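Sotton Shared Workspace: Shoes, Bags and Floor Space FAQ

Last updated November

These are the things members ask the front desk most often about the ground floor rooms. If your question is about bookings or invoices, see the Billing page.

Do I have to take my shoes off?
No. You can wear outdoor shoes in every room except Room 316, where the carpet is new and we ask for socks or clean indoor shoes. If it has been raining, wipe your feet on the mat at the main entrance first. The stone floor is slippery when it's wet.

Can I keep a spare pair of shoes here?
Yes, one pair per member. Plenty of people ride or walk in and change when they arrive. Slip-ons are the easiest for this and they take up very little room in a cubby. Put your name inside both shoes.

Where do they go?
In the cubbies beside the Abdella room. Toes in, heels out, so the next person can see at a glance that the cubby is taken. Please don't stack pairs on top of each other. Boots don't fit in the cubbies and can go on the tray underneath.

What about shoes left in the middle of a room?
Whoever finds them can move them to the wall. They don't have to ask. A single shoe goes in the lost property tub, and so does a pair if it is still there when we lock up.

Can I leave my backpack on the floor?
During the day, yes, as long as it is next to your chair or against a wall and clear of the doorway. Drink bottles can stand beside the bag with the lid closed.

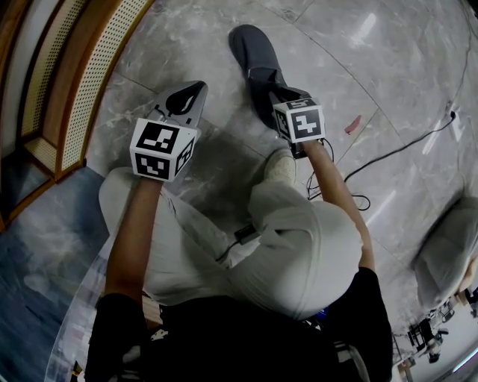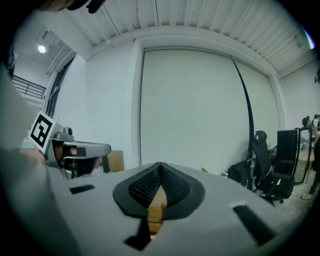 By the Sotton front desk

Is a dark grey slip-on like the one in the first picture all right for indoors?
Yes. Any shoe with a clean sole is fine. We don't mind about brand or colour, but black soles that leave marks are a nuisance on pale tiles. If yours do, rub the mark with a damp cloth. A pencil eraser works on the stubborn ones.

How is the stone floor cleaned?
It is swept every evening and mopped with plain warm water and a small amount of pH-neutral cleaner. Do not use vinegar, lemon or bathroom spray on it, as acids will dull the polish. If you spill coffee or juice, blot it up straight away and tell the desk.

Can I run a power lead across the floor?
Only if there is no outlet closer to where you are sitting. Keep the slack gathered near the wall and unplug when you leave. Cable covers can be borrowed from the desk for a $5 deposit.

Can I use the wooden blocks?
Yes, they are for everyone. Stack them when you have finished so they can be carried back to the shelf in one trip. Blocks with splinters go to the desk.

Can I bring in cardboard boxes?
Yes, for moving things in and out. Boxes may stay on the floor for 2 nights with your name and the date on the side. After that we flatten them for recycling. The Starnano room is kept clear at all times, so please don't use it as an overflow.

Who puts the chairs back?
The last person to use the room. Office chairs go under the tables, wheels straight, and the roller shades can be left up or down. Don't tug the cord sideways. It jams.

What time do I need to have my things off the floor?
7 pm, which is when the sweeping starts. The Flelel room is done last, so if you are running late, move your gear in there.

I've lost something. Where do I look?
Try the lost property tub under the front desk. Clothing and shoes are kept until the end of the month and then go to the op shop. Keys and phones are kept in the desk drawer and you will need to describe them.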